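Getting Wrinkles Out of Cotton Pants Without Dragging Out the Ironing Board

My ironing board lives behind the freezer in the garage, and getting it out means moving a bike, a stepladder and a bag of potting soil that I keep meaning to use. So over the years I've become pretty good at not needing it! Cotton pants are the real test. Shirts you can hide under a sweater, but pants are right there for everyone to see, and cotton chinos will hold a crease like a grudge.

Most of it comes down to what you do in the first few minutes after the washer stops. I used to let a load sit until I remembered it (sometimes the next morning, sorry) and then wonder why my pants looked like a road map. Now I set the timer on the stove. When it goes off I drop everything, pull the pants out first and give each pair a few hard snaps, holding them by the waistband. Do it away from the shelf with the glasses on it. I learned that one the expensive way.

Then I lay them flat, on the kitchen table if it's clear or on top of the dryer if it isn't, and smooth from the waist down with the flat of my hand. Go along the legs first and leave the crotch for last, that's where the diagonal creases like to gather. Pull the pockets straight while you're at it. A pocket bag that dries in a wad will print right through the front of the leg and you'll be steaming that lump for a week.

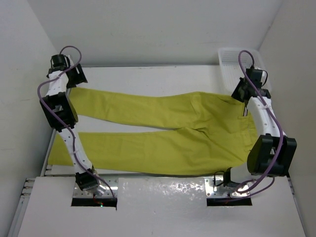

Bright cotton pants lying flat, with soft creases across the thigh.

If you use a dryer, take cotton pants out while the seams are still a bit damp. On my old machine that's 16 minutes on medium, but yours will be different, so check by pinching the thick part of the waistband. Hang them by the hems from a clip hanger and let the weight of the top half do the pulling. I had a set of four Farena hangers with rubbery clips that never left a mark, and I've been hunting for more ever since the cat and I had a disagreement about one of them. Clothespins work too. Just put a scrap of paper towel under each pin so you don't get dents.

For pants that are already dry and wrinkled, I keep a spray bottle on the laundry shelf. Plain water, plus a teaspoon of white vinegar if I think of it. Mist lightly, wait five minutes, then smooth and hang. People soak the things and then complain they're still wet at lunchtime. You want them to feel like a cool pillowcase, no wetter than that.

The shower trick works, sort of. It's fine for linen and for thin cotton. For anything heavier you'd have to run the water until your toes prune up and the mirror drips, and by then you could have moved the bike and ironed them. I only bother in hotels.

A few words on bright colors, as I have a weakness for loud pants. Wash them inside out in cold water, and keep them well away from white towels the first few times. I ran a new pair in with my good Nieminen dish towels once and ended up with a whole set in a shade I'd call pond. Dry brights out of direct sun as well. One July on the back line was enough to give a favorite pair one pale leg and one normal one, and there's no fixing that.

While they're flat, it's a good moment to look them over. Check the belt loops and tug gently at each one, and see whether the button is hanging by a thread. Read the care label too if you've never done it. I found out after two years that my 100 percent cotton pair wanted low heat, which explained why they'd been creeping up my ankles.

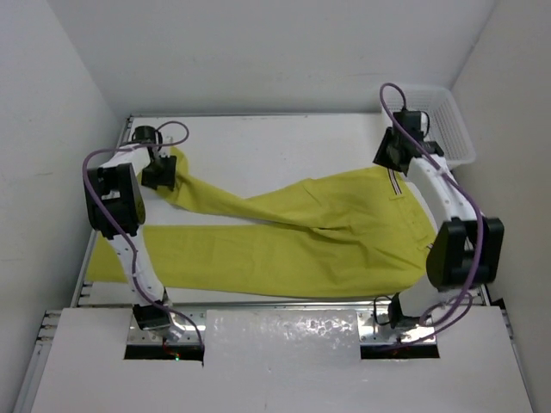

Legs twisted, creases bunched at the hips: time to straighten things out!

To untwist a pair, find the inseam on each leg and line the two up, one on top of the other. Start at the crotch and work toward the hems. If the hems don't quite match at the end, don't force them, some pants are just sewn a little off and you'll only make a new wrinkle trying.

Folding is the last bit. I fold leg over leg, tuck the little point at the seat back in so I have a straight edge, then roll loosely from the hem up. Rolled pants go upright in the drawer and I can see them all at once. Heavier ones I fold in thirds and stack, with the newest wash at the bottom so the same pair doesn't get worn to death.

And if you do own a board you can get to, iron the pockets and waistband first, then the legs, inside out for anything dark. Let them hang for a while before you put them on. Warm cotton wrinkles the second you sit down in the car.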